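How to Keep Dried Herbs Fresh Through Winter

Dried herbs lose most of their smell to light, heat and damp. Store them well in October and they will still be worth using in spring.

1. Check that they are dry

Rub a leaf between your fingers. It should crumble. If it bends, spread the batch on a tray and put it in the oven at 80°F with the door open a crack – many ovens won't go that low, so the light alone may do. Check again after 40 minutes.

2. Strip the stems

Hold each stem at the tip and pull down toward the base. Leave the leaves whole. Crush them when you cook.

3. Pick a container

Metal or dark glass works best. Clear jars are fine inside a closed cupboard. Wash the lids too, and let everything air dry overnight before filling. Old tea tins often hold a smell, so save those for mint.
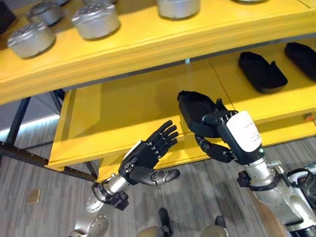
4. Fill and label

Leave a little room at the top. Write the herb and the month on tape and stick it to the bottom, where it won't rub off. Sage and marjoram look much the same by January.

5. Look in after a week

Open each one and feel under the lid. Any damp means the batch goes back on the tray. Throw out anything that smells musty.

Keep the herbs away from the stove. Replace leafy ones after a year – bay lasts a bit longer.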